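期刊目录 > 居住环境与日常实践 > 论文 > 第4节

4 户内暂存:厨余与杂物在出门之前

4.1 问题的提出

既有的生活垃圾研究多从投放点写起。分类桶的颜色、开放时段、清运车的路线,这些环节有管理部门的台账可查,也容易拍照和称重。垃圾在离开住户家门之前停留的那段时间则少有记录。Quintero与Camacho在对Nivach旧城区的访谈中注意到,居民谈到“倒垃圾麻烦”时,多半并没有抱怨下楼的路程,说得更多的是袋子满了没有地方搁、厨房转不开身、夏天有味。本节沿着这条线索,讨论户内暂存的位置、容器和时长,以及三者如何影响居民在投放点的分类表现。

本文把“户内暂存”界定为从物品被丢弃到被带出家门之间的全部过程,阳台、玄关和门外走廊上的临时堆放也计算在内。走廊是否属于户内存在争议,Matić小区的物业守则明文禁止在走廊堆放,但受访者普遍把自家门口的一小块地方当作家的延伸。为便于分析,凡由住户自行放置、自行取走的,一律归入户内。

4.2 资料来源

资料来自Zeltedia、Matić和Grillar 3个居住小区,共300户完成入户问卷。其中一部分住户另外填写了连续4周的暂存日记,每次更换垃圾袋时记下时间、袋子的放置处和更换的原因。问卷由Siddiqui设计,日记本由Jaramillo与Vitale分别在不同小区发放和回收。日记的缺漏比预想的多,尤其集中在节假日和家里来客人的时候,而这恰恰是垃圾量最大的时段,因此下文对峰值的讨论只作定性描述。

3个小区的户型差别较大。Zeltedia以小面积租住单元为主,厨房多为开敞式,与起居部分没有隔断,许多单元全屋铺了地毯。Matić建成较早,厨房独立,带生活阳台。Grillar的厨房面积居中,橱柜由开发商统一安装,水槽下方留有垃圾桶的位置,但相当一部分住户把净水设备装在了那里,桶只好移到外面。

物品按当地规定分为4类。户内实际分开存放的类别往往少于规定的类别,常见的做法是厨余单独一袋,其余混在一起,出门前或在投放点再挑拣。

4.3 容器与放置位置

容器的选择首先受地面条件限制。在厨房能够冲洗的住户家里,带盖的大桶最为普遍,桶底渗漏一些也不要紧。铺地毯的房间情况不同,住户对渗漏十分在意,倾向于使用小容积的桶并勤换袋,或者干脆让袋子离开地面。一位Zeltedia的租户说,退租时地毯上的污渍要从押金里扣,所以她从来不在桶里放汤水,剩菜先在水槽里沥干。

墙面悬挂是租住单元中常见的另一种办法。住户在墙上或柜门上装一只小挂钩,把垃圾袋的提绳挂上去,袋子随用随换。它的好处是不占地面,扫地拖地不用挪动;缺点也明显,袋口不会自己张开,需要一只手撑着才能往里丢东西,装得稍重就会把挂钩拽下来。不少住户因此只用悬挂的袋子装纸巾、包装膜一类轻物,厨余仍然放在桶里。还有住户把挂钩用来存放尚未使用的空袋,或者暂挂一只准备换上的新袋,这类用法在问卷中没有单独的选项,是从日记的备注里整理出来的。

袋子的颜色同样值得一提。黑色塑料袋不透光,居民认为“看着干净”,客人来了也不难堪。投放点的督导员则持相反意见,理由是隔着袋子看不见里面,必须打开才能检查。Grillar曾经试行发放半透明袋,居民领取之后多用来装衣物和玩具,装垃圾的仍是自己买的黑袋。公平地说,半透明袋的尺寸与常用的小桶不配,袋口套不住桶沿,这一点在发放前没有试过。

桶与袋的配合看似细枝末节,在日记中却反复出现。袋口大于桶沿时会滑进桶里,小于桶沿时套不上去或者中途绷裂。把袋口向外翻折盖住桶沿,是最普遍的固定方法,但桶沿上露出的一圈袋子容易沾污。有的住户另打一个结把多余的袋口收紧,换袋时解结又成了一桩烦心事。两种放置方式见图3。
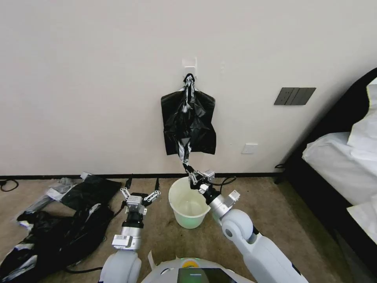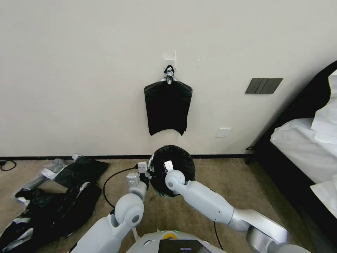
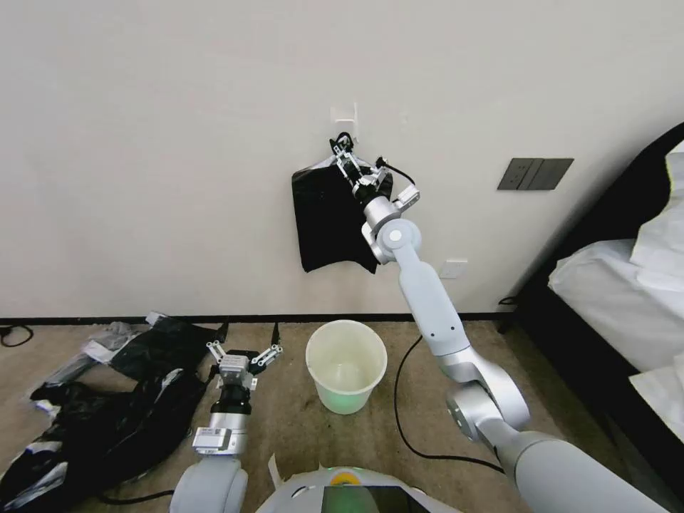

图3 黑色塑料垃圾袋在室内的放置:第一幅与第三幅为挂在墙面白色挂钩上的垃圾袋,第二幅为地毯上靠墙的小圆桶,袋口翻折在桶沿外。

4.4 暂存时长与更换的触发条件

日记记录的更换原因可以归为几种:袋子装满、出现气味、恰好要出门、家人催促。装满并不是最主要的触发条件。在使用小桶的住户中,“恰好要出门”出现得最为频繁,垃圾被当作出门时顺手带走的东西,和钥匙、雨伞放在一处。使用大桶的住户则更多由气味触发,尤其是有海鲜或瓜皮的时候,袋子常常只装到一半就被提走。

这一差别对分类的影响较为直接。顺手带走的住户往往赶时间,到了投放点不愿意停下来破袋,厨余袋整袋投入其他垃圾桶的情况多有发生。由气味触发的住户大多专程下楼,在投放点停留较久,破袋的比例也较高。Camacho据此提出,投放时段如果与上班出行的高峰重合,虽然到场率好看,分类质量却未必理想。本文的资料支持这一看法,但上班出行与小户型、年轻租户高度相关,目前还不能把时间因素单独分离出来。

暂存时长还与季节有关。9月的日记中,厨余袋隔夜存放的情况明显少于后来天气转凉之后。有几户在热天把鱼骨和虾壳装进小袋放入冰箱冷冻室,等到出门时再取出。老年住户对此有不同意见,认为垃圾不该与食物放在一处。在同住的家庭里,这类分歧有时会以各管各的方式解决:年轻一代冷冻,老人则当天下楼倒掉。

4.5 家庭内部的分工

问卷要求填写“平时由谁倒垃圾”,多数家庭填写了一个人。日记给出的情形要复杂一些。提袋下楼的人、换上新袋的人和购买垃圾袋的人常常不是同一个,其中换上新袋这一步最容易落空。日记备注里常见“桶里没有套袋,直接丢了”的说法,之后便要洗桶,由谁来洗又引出新的争执。

购买者与使用者分离,也部分解释了袋与桶尺寸不配的问题。购买者按价格或颜色挑选,不一定记得桶有多大。一些家庭把整卷垃圾袋放在桶底、新袋的下面,抽出满袋之后即可就地套上下一只。采用这一做法的家庭,日记中“没有套袋”的记录较少。Vitale在回访时把这个办法介绍给了其他住户,有人照做,也有人嫌桶底的袋子容易弄脏,仍旧收在抽屉里。

合租单元的情况需要单独说明。合租者之间通常有一张轮值表,贴在冰箱或厨房门上,执行一段时间后便不再更新。各人在自己的房间里另设小桶,公共厨房的桶反而装得很慢,里面的东西存放得最久。以户为单位统计暂存时长,会低估这类单元的实际差异。后续调查宜以容器为单位登记,每只桶或每处悬挂的袋子各填一行,并注明由谁使用。

4.6 资料的局限

问卷和日记均由住户自行填写,入户观察只在征得同意的部分住户中进行。住户在观察之前往往会收拾一遍,门口的堆放和满溢的袋子可能已经移走。日记的填写者以女性居多,她们对其他家庭成员行为的记录带有各自的评价,转录时保留了原话,编码时则只取动作和时间。租住单元的退出率较高,有的租户在日记期内搬走,其记录只用于4.3小节对容器的讨论,没有纳入4.4小节的时长比较。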